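Disavora sorting study: progress report for May
Prepared by Radwa Fahmy for the Cassim program office

Where we are

The last report promised that the sorting policy would be learning from corrections by now. It is, and it has a great deal to learn from. The method has not changed: an operator lets the policy run, takes over when it goes wrong, and hands control back once the part is somewhere sensible. Only the takeovers go into the next training round. We have 215 corrected episodes toward the 1000 we proposed, a figure I would write more modestly if I had it to do over.

Small hardware remains the hard case. Screws on the mat next to nuts and little blocks give the policy several decent choices, and it likes to split the difference and close on the space between them.

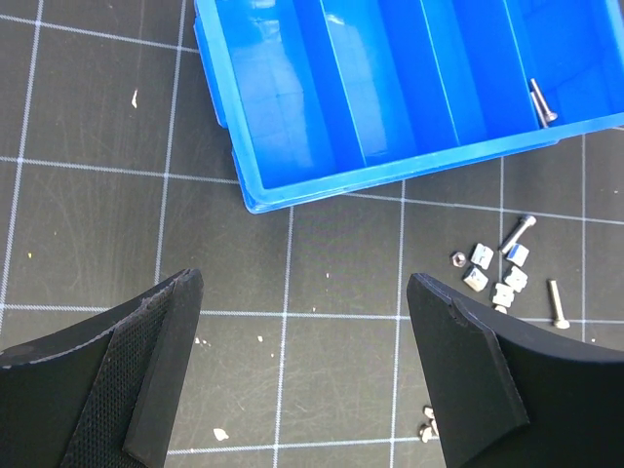
Jong-dae Ma would rather we stopped blaming the clutter. His view is that the policy picks the right screw often enough and then approaches it along the wrong axis, so more cluttered episodes will teach it very little. He wants approach angle scored separately from target choice. I resisted this for two weeks and have now rewritten the scoring sheet.

Rescored that way, 182 of the corrected episodes were takeovers for approach and the rest for target. Jong-dae has been gracious about it, mostly.

Two arms, one bin

Yu-na Noh has moved the Cillis controller to the two-arm cell. Both arms share the divided bin, and the policy has to settle which of them goes in and which waits. So far it settles this by politeness – each arm yields to the other until the operator loses patience. A fixed priority rule fixes the standoff and makes the learned part look rather idle, so we are reporting results with and without it. 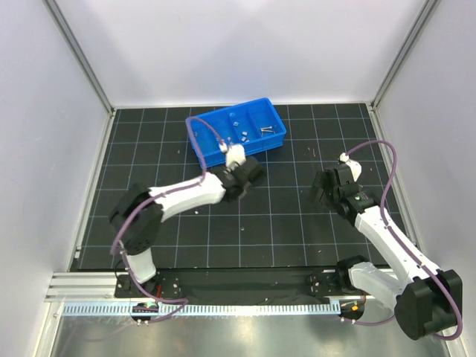 Next period

Collect approach corrections first, target corrections as they come. Fathima Kodikara will run the comparison against plain demonstrations, using the same operator hours for each. We also request 6 more weeks on the current budget line, which the office may recall from the last report, where we said we would not need them.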